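Second pair of arms, or spend it on grippers and glass?

villus_bench
Budget is due Tuesday and I'm so excited I can barely type. We run one two-arm cell on stemware at Trallum and I have 80 wine glasses on order for next year. Bernice Antwi (my boss) wants a second cell. I'd put the money into spare fingers and wrist cameras first – what would you do? The task is glasses and a wire rack, both arms working. 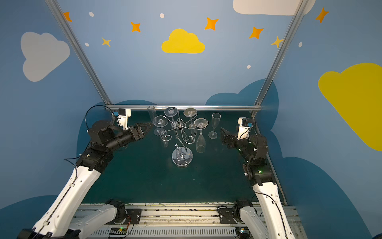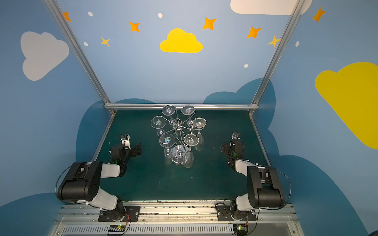
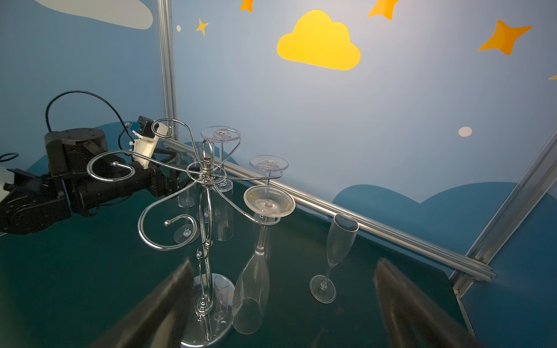 My draft has 3 spare grippers, 300 for cables and nothing at all for a second rack. Tear it apart please!

tuvolance
Love this task! But I'm with Bernice. One cell down means zero work that day, and spares don't help if a rail has to come off.

B. Chukwu
Disagree. We bought a second cell in May and it sat for 23 days waiting on one motor. Spares first, every time.

tuvolance
That's a planning problem, Babatunde. Order the motor with the cell.

villus_bench
OK, motors are going on the list. Does anyone buy glasses by the case? 80 looked like plenty until I saw your replies.

ibrahim_k
Yes, by the case, and get tumblers too. Same shelf, much cheaper to practice on.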